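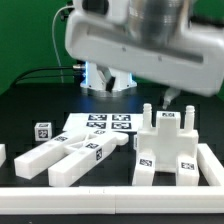
6.4 Recovering from a protective stop during assembly

Use this procedure when the arm stops by itself while approaching, gripping or inserting a part. The most common cause on the Gurotum cell is a part that has shifted on the table after its tags were read. The gripper then meets the part too early and the joint torque limit trips.

CAUTION: Keep hands and tools outside the rails until step 3 is complete. An arm in protective stop can still settle under its own weight when the brakes release.

1. Press the emergency stop. Do not rely on the software pause.

2. Read the fault code in the Tefera console and write it in the cell log. Code 47 is a torque limit. For any other code, go to section 6.6.

3. Wait 90 seconds, then check that the console shows BRAKES ON.

4. Look for contact between the gripper and a part. If they are touching, do not pull the part free. Release the emergency stop, select Jog, and raise the gripper straight up at the lowest speed until it is clear. Press the emergency stop again.

5. Check every tag on the parts and on the flat sheet. Replace any tag that is lifted, scratched or dirty.

6. Put the parts back inside the rails with no part leaning on another.

7. Leave the work area, release the emergency stop, and select Re-detect. A pose error above 3 mm means the cameras must be recalibrated (section 7.1).

8. Run the failed step once in Slow mode before going back to normal speed.

Note: Do not raise the torque limit to get past a repeated code 47. After a third stop on the same step, take the cell out of service and contact Mahlet Mamo at Clotham support.

Section revised August 6, 2020.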